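Sorting small things with two arms: software tips from my workshop

If you've got a pair of arms on the bench and you want them to tidy something, start with the planner and leave the grip settings alone for a day. I know, the grip is the fun part! But most of my bad afternoons came from both arms wanting the same square of table at the same moment.

So: give each arm its own half in the config, then mark a shared strip down the middle that only one can hold at a time. I use a plain lock with a timeout of 3 seconds. Prultton lets you draw the strip on screen, and in Lunis you type in the corners (fiddly, but you do it once).

Next, name your targets by color and size together. "Red" is hopeless when the plate is red too – "small, red, ring" works far better. And keep the wrist view and the fixed view as separate inputs with their own thresholds, because a ring seen close up at an angle is a completely different shape from the same ring seen across the table.

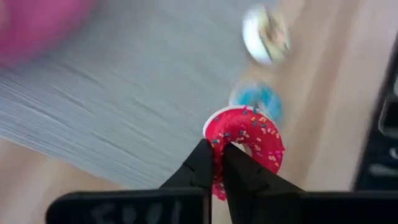
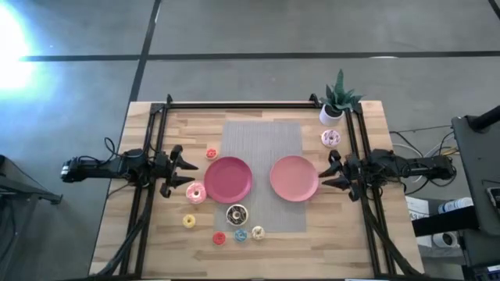
Toy donuts, two plates and a placemat 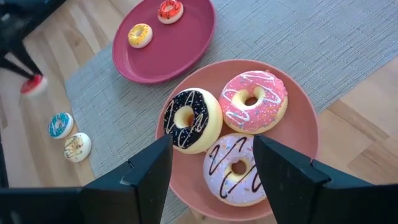

Plan the drop before the pick. I can't say this enough! Have the planner reserve a spot on the plate first, with a little margin for the fingers as well as the ring, and only then send the arm off. When there's no spot left it should say so and wait.

Last one: log every plan, even the dull ones, and replay them at 30 percent speed with a cup of coffee. You'll spot wobbly paths in no time, and it's oddly relaxing – I've done it all through February.

Comments

Estela Benítez: The lock with a timeout fixed my standoffs, thank you! I went with 2 seconds.

Nélida Ledesma: Does the shared strip have to be straight? Mine would need a bend in it.

Recent tips
Labeling colors under warm bulbs
Tidy config files with Prosasora
Cable slack and joint limits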